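Slide 4: Why we moved to trays

Before the change, parts for each order at the Nenville site went into a deep bin. Small items sank to the bottom, and packers tipped everything out to find them. Over 400 orders in June, 19 went out with something missing.

Say that the bins were bought for the old Drasari product line, which had larger parts. They suited that line well enough.

Pause for questions on the figures before moving on.
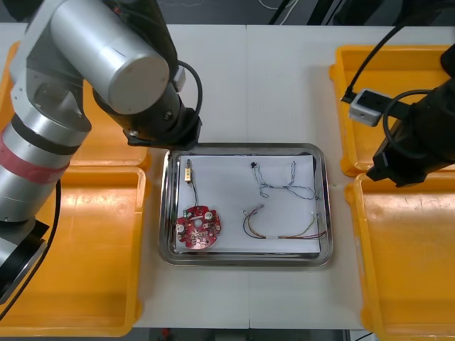

Stainless steel tray on a work table.

Slide 5: What the trial covered

Two benches, six weeks, same staff on both. One bench kept the bins. Packers on the other laid parts out in the order of the pick list and checked them before boxing.

Mention that Fullance orders were left out, as they arrive already bagged.

Slide 6: Costs

Trays take up more shelf space. Hand round the Fröhlich price sheet and collect it at the end.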